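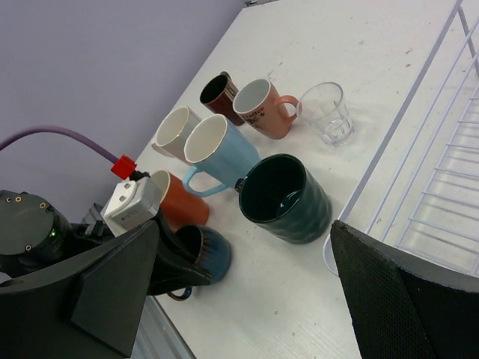

Writing a house rulebook for a robot that handles crockery

A good rulebook for a dish-loading arm fits on two sides of paper, and it is one of the most satisfying things you can write for a robot team! We rewrote ours at Javport in April, after Sabine Albers pointed out that every operator had a private way of doing the same job. These are the steps we followed.

Step 1. Write down what may go on the table

Name the kinds of object: mugs, tumblers, bowls. Be strict about chips and cracks, as a chipped rim can split under a grip that a sound one shrugs off. We let glass and glazed mugs share a table, but glass gets its own line in the rules (see step 4).

Step 2. Fix the speed near crockery

Choose one figure for open space and a slower one for the last stretch before contact. We cap the arm at 60 mm per second whenever a finger is within a mug's height of the table. It feels slow for the first morning and then you stop noticing. Put the cap in the controller as well as on the page, so it holds when somebody is in a hurry.

Step 3. Agree on one way to grip

Here's where the fun starts, and the arguments too. Bram Wuyts wanted everything lifted by the wall, one finger in and one finger out; half the team preferred the handle. We tried both and settled on the wall. Handles come in far too many shapes (thin, looped, chunky, sticking out at odd angles) to write a sensible rule about. Whichever you pick, say it in one sentence and add a sketch.

Also say what happens to the neighbours. If mugs are touching, take the outermost one first and lift it clear before moving sideways. Never push through a cluster to reach something at the back.

Step 4. Limit the force

Set a ceiling for each kind of object. Glass goes lower than ceramic, always. Start well under what you think you need, raise it in small steps with an old mug from the cupboard, and stop as soon as the lift is steady. Write the final value next to the object's name, with your initials.

Step 5. Look after the fingers and the cable

Before each session:
Check the finger pads for grit and loose edges.
Push the wrist plug home and see that its cable has slack through the full turn.
Wipe the table.
Press the stop button once and confirm that the arm really does stop.

Step 6. Settle who may reach in

Ours reads: hands stay out until the arm is paused and the operator has said "clear" out loud. If there are 2 people at the bench, both say it. Broken pieces are swept up with a brush, never picked out by hand or by gripper.

Pin the sheet at eye height beside the rack and note any change on the back.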